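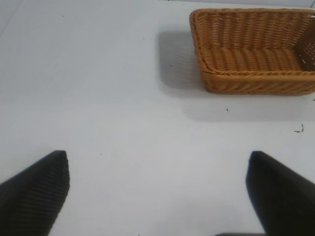 Amirhossein Mousavi wrote in to ask whether a wicker basket can be washed in the sink, and how long it needs before bread can go back in it. It can, if you keep it short.

Shake the basket out upside down over the trash. Go over the weave with a dry paintbrush, working along the strands, and get into the corners where crumbs pack down.

Mix a small squirt of dish soap into a bowl of lukewarm water. Wipe the inside first, then the outside, with a cloth you have wrung out well. For a greasy spot use an old toothbrush. If you do put the whole basket in the sink, take it out after 5 minutes. Longer soaking loosens the rim.

Rinse with a clean damp cloth and press the shape back with your hands while the strands are soft.

Dry it on a rack, away from the heater, and turn it once. In October mine takes overnight. Do not line it until the underside of the base feels dry.

Painted or varnished baskets should only be wiped.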